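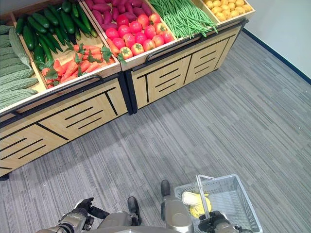

## 4. Placing, Leveling, and Joining Units

This section applies to all Brenudel floor units with tilted bins, in both the standard and the shallow depth. It assumes that the carcass has been assembled as described in Section 3 and that the bins have not yet been loaded. Wall units and checkout stands are covered in the Yeon supplement.

Read the whole section before moving the first unit. Once two units are joined, the row has to be unloaded and the joining plates removed before either one can be shifted.

### 4.1 Tools and parts

From the carton marked B:

- Leveling feet, one per corner
- Joining plates, upper and lower
- Hex bolts and washers, bagged together
- Bin dividers, with clips
- Spare trim clips

Not supplied:

- 11 mm open-ended wrench
- Spirit level, long enough to span a bin opening
- Tape measure
- Painter's tape or chalk
- Soft blanket or cardboard sheet

Do not use a powered driver on the joining bolts. The threaded inserts are set in wood and will pull out if the bolt is driven past snug.

### 4.2 Choosing a position

Each standard unit is 1,160 mm wide, measured across the widest point of the trim. Use this figure when marking the floor. The carcass measurement printed on the carton is smaller and will give a row that doesn't fit.

1. Mark the back line of the row on the floor with tape or chalk.
2. Mark the outer end of the first unit.
3. Measure off one unit width for each unit in the row and mark each joint.
4. If the row is to turn, mark the angle at the joint and check that the front corners of the two units don't touch. See 4.5.
5. Stand at the front of the marked area and check that bins, doors, and fire exits can all be reached without crossing the marks.

Keep the row clear of heating outlets and of any window that takes direct afternoon sun. Leave enough space behind the units to reach the lower joining plates with a wrench. If the row has to stand against a wall, fit the lower plates first and slide the joined pair back together.

**Note:** Local rules on aisle width take priority over anything in this guide. Measure the aisle from the most forward part of the unit, including any rail or sign holder.

### 4.3 Moving a unit

**CAUTION: Moving a unit takes 2 people. Lift by the carcass only. Do not lift or pull by the front rail, the bin lips, or the trim.**

1. Remove all loose bins, dividers, and price strips.
2. Turn the leveling feet fully in.
3. Lay the blanket or cardboard on the floor next to the final position.
4. With one person at each end, grip the carcass below the bins and lift straight up.
5. Lower the unit onto the blanket, then slide it into the marked position.
6. Tilt the unit slightly toward the back and draw the blanket out from the front.

A unit that has been dragged on its feet should be checked before use. Look for a bent foot stem and for cracks around the corner block. Replace a bent foot; do not straighten it.

### 4.4 Leveling

Level each unit separately before joining. Joining plates will not correct a unit that is out of level, and bolting them up under load can twist the carcass.

1. Remove the rear bin so that the flat crosspiece under it is exposed.
2. Place the spirit level on the crosspiece, parallel to the front of the unit.
3. Turn the foot at the lower end out with the wrench until the bubble is centered. Counterclockwise, seen from above, lengthens the foot.
4. Turn the level front to back and repeat.
5. Press down on each corner in turn. If the unit rocks, extend the foot at the corner that moves until it just takes weight.
6. Recheck side to side. Tighten the locknuts.
7. Refit the rear bin.

Do not place the level on the bin floor. The bins are set at a fixed tilt of 10 degrees and the reading will be meaningless.

**On carpet.** Low-pile carpet and carpet tile will compress for a day or so after the unit is loaded. Level the unit, load it as normal, and check it again the next morning. Where the carpet is laid over underlay, place a hard pad of at least the diameter of the foot beneath each one. Pads are available from Brenudel or can be cut from any rigid board.

**On tile.** Avoid setting a foot across a grout line. If the marked position makes this unavoidable, use a pad.

**On a sloping floor.** Begin at the highest point of the row and work down. The feet have limited travel, and a locknut that can't be fully engaged means that the limit has been passed. Turn the foot back in and shim below it.

### 4.5 Joining units

Straight joints use the flat plates. Angled joints use the hinged plates, which are ordered separately and carry the letter H on one leaf.

1. Bring the second unit to its floor mark and level it as in 4.4.
2. Check that the tops of the two units are flush. Lay the spirit level across the joint. If there is a step, adjust the second unit only.
3. Hold the upper plate across the joint at the back, with the countersunk side facing out.
4. Start all bolts by hand before tightening any of them.
5. Fit the lower plate in the same way.
6. Tighten the upper bolts, then the lower bolts, to snug plus a quarter turn.
7. Push gently on the free end of the row. The two units should move as one.

For an angled joint, set the angle with the bolts finger-tight, stand back, and look along the front. Adjust until the gap between the front corners is the same from top to bottom. Then tighten.

**Note:** Do not leave an angled pair unjoined on the assumption that its own weight will hold it. Customers lean on the front of the bins, and over a few weeks the joint will open.

**CAUTION: Keep fingers clear of the hinge while the angle is being set.**
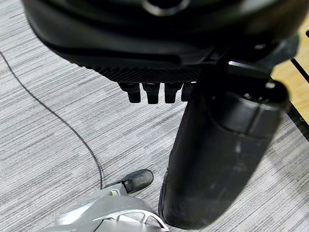

*Figure 2. Training floor, Dembridge, close view.*

### 4.6 Fitting dividers

Dividers run front to back. A bin can be left open, split once, or split twice. Long items such as cucumbers and carrots need an undivided bin or one divider set off center.

1. Press a clip into the slot at the back of the bin until it clicks.
2. Press a second clip into the matching slot at the front.
3. Slide the divider down between the clips with the rounded corner at the front.
4. Push down along the whole length of the top edge.

To remove a divider, squeeze the front clip and lift the front edge first. Lifting from the back will snap the rear clip. Spare clips are in carton B, and the part number is molded on the underside.

### 4.7 First loading

Load from the front of the bin toward the back. The front lip takes the weight of the product, and a bin loaded from the back can slide down in one mass when the first item is taken out.

1. Cover the bin floor with a single layer.
2. Build up the next layer so that each item rests on two below it, where the shape allows.
3. Stop when the front row is level with the top of the lip.
4. Fill the rear to no higher than the back panel.

Leafy tops should be kept inside the bin. Greens that hang over the front catch on bags and sleeves and pull product out with them.

For displays with artificial produce, such as those used for staff training and store planning, the same fill lines apply. Artificial items are usually much lighter than fresh ones and will not settle. Do not use an artificial load to judge whether a unit on carpet has finished settling; repeat the leveling check when the fresh product goes in.

Never store crates, water bottles, or cleaning supplies in an empty bin.

### 4.8 Checks after set-up

Carry out the following before the row is opened to customers, and again one week later:

| Check | Pass | If it fails |
|---|---|---|
| Unit does not rock at any corner | No movement | Repeat 4.4, step 5 |
| Joint is flush across the top | No step felt by hand | Loosen plates, relevel second unit |
| Locknuts tight | Will not turn by hand | Retighten with wrench |
| Trim seated | No lifted ends | Replace trim clip |
| Front rail secure | No play | Tighten from inside the lip |
| Dividers seated | Top edge even | Refit as in 4.6 |

Record the result on the card inside the end panel. At sites with a Wednesday delivery, the one-week check is easiest to do before the delivery arrives, when the bins are at their lowest.

### 4.9 Common faults

**The row bows outward in the middle.** The back line was marked from the wall and the wall isn't straight. Unjoin the units, snap a chalk line from end to end, and start again from 4.2.

**A joining bolt turns without tightening.** The insert has pulled. Remove the bolt, take the unit out of service, and fit a repair insert as described in Section 7. Do not substitute a longer bolt.

**Product slides forward when one item is removed.** The bin has been overfilled at the back, or the liner is missing. Liners are fitted with the ribbed side up.

**A unit creaks when leaned on.** One foot is not carrying weight. Repeat the corner test.

**The tape marks no longer match the units.** Check whether the carcass width was used in place of the full width.

Questions about this section that the dealer cannot answer should be sent to Alasdair Rutherford, Technical Publications, Brenudel. Quote the section number and the batch code from the end panel. Replacement parts for units sold under the Bruvosano name are the same except for the trim, and must be ordered with the Bruvosano color code.

Continue to Section 5, Price Strips and Sign Holders.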